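8.3 Grip fault 31: fingers stay open

The Disex cell stops with code 31 when the close command has been sent and the fingers have not moved. The arm holds its position over the table. Gears already on the work surface can stay where they are.

CAUTION: The fingers can close without warning once the fault clears. Keep hands out of the gap until step 3 is done.

1. Press the stop button and wait for the drive to go quiet.
2. Note the cycle count from the panel.
3. Turn the isolator off and fit the lock.

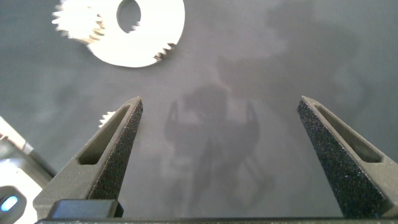

4. Check both gripping faces for swarf or broken teeth – a small chip at the base is enough to jam the travel.
5. Clean the faces with a dry brush. Do not use solvent on the rough coating.
6. Remove the lock, restore power and run test 715 with no part in the grip.

Note: At the Plimden site the fault first came up at cycle 3,242 and was traced to a loose finger screw.

If the code returns within eight cycles, leave the cell locked off and report it to Waltraud Lüthi at Rathjen, giving the count from step 2.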